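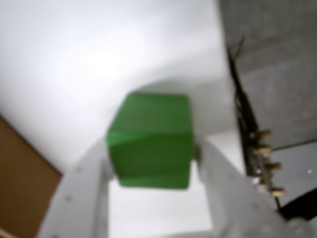

그림 1. 그리퍼 두 손가락 사이에 잡힌 초록 큐브. 손목 카메라 시점

캡스톤디자인 중간 결과보고서
과제명: 손목 카메라 기반 소형 물체 집기 및 분류
팀명: Andent

1. 왜 이걸 하게 됐나

원래 주제는 컨베이어 분류였음. 컨베이어 예산이 안 나와서 1학기 말에 엎고 팔만 남겼다. 그래서 지금 과제는 책상 위에 놓인 큐브를 팔이 집어서 색깔별 상자에 넣는 것. 물체는 큐브 한 종류로 고정, 색만 바꾼다. 모양까지 바꾸는 건 기말 이후로 미룸.

목표는 제안서에 쓴 그대로 두 가지.
- 큐브를 한 번에 집기 (재시도 없이)
- 집은 다음 색을 판별해서 맞는 상자 위에서 놓기

제안서에는 "실시간 추적"도 들어가 있었는데 지도교수님 의견 받고 뺐습니다. 큐브가 안 움직이는데 추적이 왜 필요하냐고 하셔서 할 말이 없었음.

2. 시스템 구성

팔: 학과 공용 장비 Pondwood 키트. 서보 배선은 건드리지 않음.
그리퍼: 손가락만 새로 설계. 흰색, 납작한 판 모양. 나사로 고정해서 바꿔 끼울 수 있다.
카메라: 손목에 장착. 손가락 끝이 항상 화면에 들어오게 각도를 맞춤.
소프트웨어: 동작 제어는 Rolland (작년 선배 팀이 남긴 코드, 우리가 고쳐 씀). 색 판별은 OpenCV로 직접 작성.

Rolland 코드는 주석이 거의 없어서 읽는 데만 한참 걸렸다. 좌표계가 파일마다 다름. 어떤 파일은 mm, 어떤 파일은 m. 이것 때문에 팔이 책상을 찍은 적 있음. 지금은 전부 mm로 통일했고 변환 함수는 한 파일에 모아 둠. 다음 팀은 이 파일부터 볼 것.

3. 그리퍼 설계

첫 버전은 손가락이 너무 얇았다. 큐브를 잡으면 끝이 벌어지면서 큐브가 밑으로 미끄러짐. 두 번째 버전에서 아래쪽을 넓히고 위로 갈수록 안쪽으로 오게 바꿨다. 벌어짐은 눈에 띄게 줄었는데 대신 무거워져서 서보가 버티는 소리가 남. 일단 이대로 진행.

잡는 힘은 서보 목표 각도로만 조절한다. 힘 센서 없음. 닫힘 각도를 너무 크게 주면 큐브가 비스듬하게 돌아가고, 작게 주면 들어올릴 때 빠진다. 중간값을 손으로 찾았고 코드에 상수로 박혀 있음. 깔끔하지는 않은데 시간이 없었습니다.

그림 1에서도 큐브가 조금 기울어 있다. 이 정도 기울기는 색 판별에는 상관없지만, 쌓기 같은 걸 하려면 문제가 될 듯.

4. 색 판별

방법은 단순함. 카메라 영상을 HSV로 바꾸고, 손가락 사이 영역만 잘라서 색상(H) 중앙값을 구한 다음 범위표랑 비교. 학습 모델은 안 썼다.

제일 고생한 건 조명. 같은 초록인데 윗면은 연하게 나오고 앞면은 진하게 나온다 (그림 1 참고). 처음에 RGB로 했을 때는 윗면을 흰색 쪽으로 보내 버려서 판별이 계속 흔들렸음. HSV로 바꾸고 명도를 무시하니까 많이 나아짐.

두번째 문제는 배경. 팔을 들면 카메라에 밝은 면이 크게 들어와서 자동 노출이 반응한다. 그러면 큐브 색이 같이 변함. 자동 노출을 끄고 값을 고정했더니 해결된줄 알았는데, 오후에 해가 들어오면 또 달라진다. 블라인드 내리고 실험하는 걸로 규칙을 정함. 근본적인 해결은 아님.

흰 손가락도 판별 영역에 끼어들 수 있어서 채도가 낮은 픽셀은 아예 버리고 계산한다.

5. 시험

절차는 이렇게 정했다. 큐브를 지정 구역 안에 손으로 놓고 시작 버튼. 사람 손이 다시 닿으면 그 회차는 실패. 큐브 방향은 매번 바꿔서 놓는다. 총 100회, 한 번에 몰아서 하면 서보가 뜨거워지니까 중간에 쉬었음.

실패 15회. 상자에 제대로 들어간 건 나머지 전부. 실패 원인을 로그로 나눠 보면 대부분이 집기 단계다. 큐브 모서리가 손가락 쪽을 향하게 놓였을 때 닫으면서 튕겨 나감. 색을 틀린 경우는 2회, 둘 다 블라인드 안 내린 날이었다.

한 번에 집기 목표는 아직 달성했다고 쓰기 어렵습니다. 모서리 방향만 잡으면 될 것 같은데 해 봐야 앎.

6. 교내 발표회 메모

Drikasness 교류전 예선 겸 교내 발표회에서 시연함. 책상 높이가 실습실이랑 달라서 시작 직전에 높이 오프셋 다시 잡았다. 큐브 잡고 들어올리는 것까지는 잘 됐고 상자 위치를 옮겨 놓은 걸 깜빡해서 첫 큐브는 책상에 떨어뜨림. 다음부터 상자 위치는 테이프로 표시할 것.

심사 때 나온 질문
- 큐브 크기가 바뀌면? → 지금은 안 됨. 닫힘 각도가 상수라서.
- 놓쳤는지 어떻게 아나? → 손가락 사이에서 색이 사라지면 놓친 걸로 처리. 이건 잘 동작함.
- 케이블이 관절에 걸리지 않나? → 걸린 적 있음. 여유 길이를 더 줘서 다시 묶었다.

7. 남은 일

- 집기 전에 큐브 방향 추정해서 손목 회전 맞추기 (최우선)
- 닫힘 각도 상수 없애고 서보 부하값으로 멈추게 하기. 키트에서 부하값이 읽히는지부터 확인해야 함
- 손가락 안쪽에 고무 붙여 보기
- 조명 바뀔 때 색 범위 자동 보정, 시간 되면
- 코드 정리하고 README 쓰기. 배선도도 같이

예산은 출력 재료비랑 나사만 썼고 영수증은 별첨. 시험 로그 원본은 팀 공유 폴더의 log 폴더에 회차별로 올려 놨습니다.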